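Notebook – sim table, two-arm block task, December

Start of the second batch. Working from the overhead view this time. 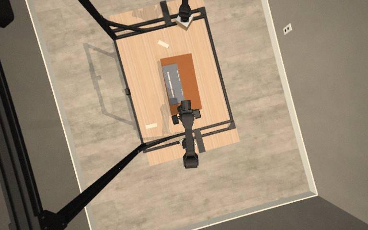
Render: M. Szczepańska, Nerenia sim, overhead view

Setup is the same table as the first batch, with the orange mat in the middle and the gray box on it. Blocks start off the mat. The task is to get each block onto the top of the box, one arm at a time, with the other arm staying out of the way. The far arm seems to have a block in the gripper in the render. The near arm is down by the end of the box with its fingers open.

Target for this batch is 700 demonstrations that pass the check. The whole set should come to 3000 when the Dromcombe runs are merged in, but those use a different mat color and I want them kept in their own folder until Miłosz has looked at the labels.

Changes from the first batch:

Block start positions are now drawn over the whole tabletop inside the rails. Before, they were drawn from a strip along one side, and the policy learned to go to that strip whether or not a block was there. Starts outside the rails are still thrown out by the script.

Block rotation is free. The diagonal starts are slower to teleoperate, and the wrist has to turn further than I'd like before the fingers line up. I left them in. If we only keep the easy angles we'll be back here in a month doing this again.

Box pose gets a small random shift on the mat. It stays lengthwise. Turning it crosswise made the near arm fold up against its own base, and I deleted those episodes.

Morning session went slowly. The Wurkico controller kept dropping the gripper command at the end of a move, so the arm would arrive and then sit there with the block still held. Restarted the bridge and it went away. I have not found the cause. Any episode with a pause longer than 4 seconds after the last arm motion is marked "stall" and left out of training. They're still on disk if someone wants to look at them.

Afternoon was better. Switched to doing all the far-arm picks first and then all the near-arm picks, so I wasn't changing hands on the controls every time. Downside: the episode order now has a pattern in it. Shuffle before splitting, or the validation part will be nearly all near arm.

One thing to settle with Miłosz: what counts as done. The checker passes an episode when the block is over the box and its height is right. It does not look at whether the gripper has let go. I replayed 2 passes from the afternoon where the fingers were still closed on the last step. Those should fail. I think we add a release condition and hold for a few steps after it – easy to write, but it means rerunning the check on everything from the first batch too.

Also the joint limits file. The Oosthuizen export has the wrist range wider than what we use on the real arms. Fine for rendering, bad for demos, because people will use the extra range if it's there. Swapped in our own file before the afternoon session. Morning episodes need to be filtered against it.

To do:
Release condition in the checker, then rerun
Filter morning episodes by wrist range
Save the random seed with each episode (it was only being saved per session)
Ask Miłosz about the Dromcombe labels
Overhead camera pose: write it into the config, it is still typed in by hand at launch

Left the bridge log in the batch folder, with the restart marked.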